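Workshop notes: new cables and a new routine for the two-arm table

The two-arm table at Skarkivthorpe was out of service for part of May while we replaced the wrist cables on both arms. It is running again, and the booking sheet is open. Anyone who uses the table should read the notes below before their next slot.

The fault first showed up as dropouts on the left arm. The gripper would lose its connection for a second or two, always with the forearm stretched well across the table, and then come back. Nabila Chraibi went through the log and found 114 dropouts over 2381 cycles. Swapping the controller made no difference. When Kieran Brennan pulled the old cable off, the jacket had worn through near the elbow, where it had been tied down too tightly and had no room to move.

Both arms now have the purple cable, ordered from Iyer. The main change is in how it runs. It leaves the wrist in a wide arc, follows the forearm with as few ties as we can get away with, and goes around the outside of the elbow with slack to spare. On the right arm we left a much bigger loop down to the base. It looks untidy and it does hang in front of the table – please leave it that way. Do not add ties or tape it back.

After the cables were in, Áine Ní Mhurchú checked the bolts on the base brackets and reset the home positions. The grippers come very close to each other over the middle of the table, so a small error at the base matters there. 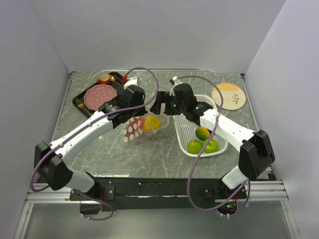 We ran 400 cycles with the plates, cutlery and fruit before handing the table back, and there were no dropouts on either side. Cormac Mac Suibhne then repeated the slow reach test with each arm at full stretch, with the same result.

From now on the cables get a check every 1032 cycles. Run a hand along the full length with the power off, look closely at the elbow, and write the result in the Hurska binder. If a tie has slid, cut it and fit a new one loosely.

Spare cables are in the drawer marked Clandatau, under the bench. There are two left. Tell Úna Breathnach if you take one so she can reorder.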